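Print this page | E-mail this page

Penari to close copper telephone network in Flerkwood and Morais

3rd June

Penari has confirmed that it will retire the last copper telephone lines in Flerkwood and the neighboring district of Morais and move the remaining customers to fiber service. The change affects 3,000 lines, most of them in homes. The first group of customers will receive a letter before the end of June, and no line will be switched until its holder has been given at least 15 working days of written notice.

The company stated that 89 percent of addresses in the two districts already have a fiber connection at the building or at the property line. The remaining addresses will be connected as part of the program, at no charge to the customer for standard installation. Standard installation covers the cable from the street to the building, one indoor connection point, and the equipment needed to carry voice calls over the new line.

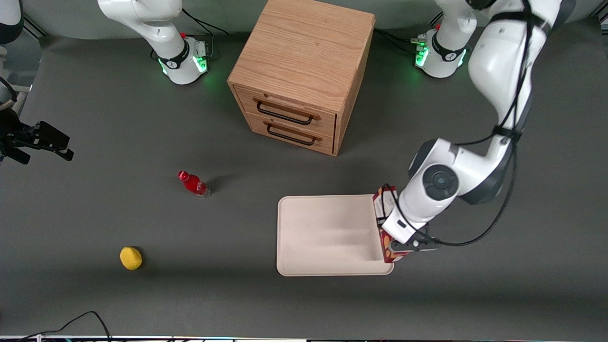

A light oak cabinet with two drawers, on a gray tabletop.

Copper lines in the older part of Flerkwood have been the source of a growing share of repair calls. Many of the underground joints take in water after heavy rain, and replacement parts for the exchange equipment are no longer made. Penari has been repairing its working units with parts removed from units already taken out of service, an arrangement that the company described in its notice to the district council as "not suitable for continued public service."

"Customers have told us for several winters that they lose their phone service when the weather is bad," said Henrique Prata, director of network operations at Penari. "We have reached the point where another round of repairs would cost more than connecting the address to fiber, and the repair would not last. Our preference is to do this work once."

Existing telephone numbers will be kept. Customers who have only a voice line today may continue with only a voice line, and the monthly charge for that service will not change as a result of the move. No customer will be required to buy Internet service. Those who already receive Internet service over copper will be offered a fiber plan at the same price or lower, with a download speed no less than the one they have now. A customer who wishes to change to another provider during the notice period may do so without an early termination fee.

Work will begin in the streets served by the Flerkwood exchange and then move outward to the farms and small settlements on the Morais side. Penari has divided the area into sections, and each section will be completed before crews are sent to the next. A map showing the order of work will be posted at the district office and on the Penari website. The company noted that the order may change if road permits are delayed.

The optical equipment for the new lines will be supplied by Plumano, which also provided the network terminals used in Penari's earlier fiber construction. Under the supply agreement, Plumano will keep spare terminals in Flerkwood for the length of the program so that a faulty unit can be replaced on the same visit. Neither company disclosed the value of the agreement. 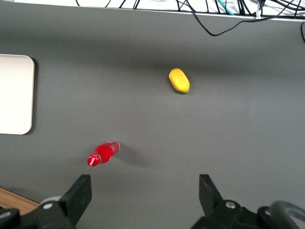

For most customers, the switch itself will require one visit by a technician. An adult must be present. The technician will install the indoor connection point, connect the telephone, place a test call in each direction, and ask the customer to sign a completion form. The copper line will remain active until that form has been signed. If the test calls cannot be completed, the customer will stay on copper and a second appointment will be made.

Customers should be aware of one important difference. A copper line carries its own power from the exchange, and a simple corded telephone will often work during a power outage. A fiber line does not carry power. The equipment in the home must be plugged in, and calls cannot be made during an outage unless a battery unit is connected. Penari will supply a battery unit free of charge to any household that has no usable mobile signal indoors, to any household where a resident depends on a medical alarm, and to any customer who has registered with the company as needing priority repair. Other customers may buy the same unit from Penari or use a compatible one of their own.

Medical alarms, burglar alarms, elevator telephones, fax machines and some older card payment terminals may not work correctly over the new lines. Penari has asked customers to list any such device on the reply card that will be enclosed with the letter. Where a medical alarm is listed, the technician will contact the alarm provider before the visit and will test the alarm with the provider's call center before leaving. If the alarm does not pass, the line will not be switched. Building owners with elevator telephones have been asked to arrange an inspection with their elevator maintenance company ahead of their appointment.

The Flerkwood district council discussed the program at its most recent meeting. Members asked for assurance that residents who do not use e-mail would receive all notices on paper, and Penari agreed to this condition. The council also asked that sidewalk repairs be finished within each section before the crew moves on. The company accepted the request in principle — it will report to the council on the condition of each section, and the council's public works staff will inspect the surface and may require further repairs.

Council members also raised the question of public telephones. The remaining public telephone outside the Flerkwood bus station will be moved to the new network and kept in service. The one at the Morais ferry landing, which is out of order, will be removed unless the district asks Penari to restore it. A decision on that telephone has not been made.

Mobile coverage was a further point of discussion. Several residents of the Morais side wrote to the council to say that they keep a copper line for the sole reason that mobile calls fail inside their homes. Penari stated that it does not operate the mobile network in the area and cannot commit to improvements, but that the new fiber route passes close to existing mobile masts and that capacity on the route will be offered to mobile operators on equal terms. "We would welcome those requests," Mr. Prata said. "The route has been planned with enough spare fiber to serve them."

The exchange building in Flerkwood will not close. The upper floor, where the copper frames are now housed, will be cleared after the final line has been switched, and the ground floor will continue to hold fiber equipment. Copper cable will be removed from ducts where it can be pulled without opening the road. Cable buried directly in the ground will be left in place and marked on the district's utility records. Overhead wires that no longer serve any address will be taken down, and poles that carry street lighting or power lines will remain.

Penari has advised customers to be cautious of unexpected calls or visits concerning the change. The company will not ask for bank details or for any payment by telephone in connection with standard installation. All technicians will carry photo identification, and appointments can be confirmed by calling the customer service number printed on the monthly bill.

Customers who have not received a letter do not need to take any action at this time. Those who rent their homes should pass the letter on to the property owner if drilling through an outside wall will be necessary. A form for the owner's consent will be enclosed with the letter, and additional copies will be available at the district office during normal opening hours.

Print this page | E-mail this page

Related items
Penari publishes annual report on line faults
Road permits: revised procedure for utility work in Flerkwood
Plumano opens training course for fiber technicians
Morais district seeks comments on mobile mast locations
Checking your medical alarm before a change of telephone service

Sign up for our newsletter to receive regional telecommunications news by e-mail. You may unsubscribe at any time.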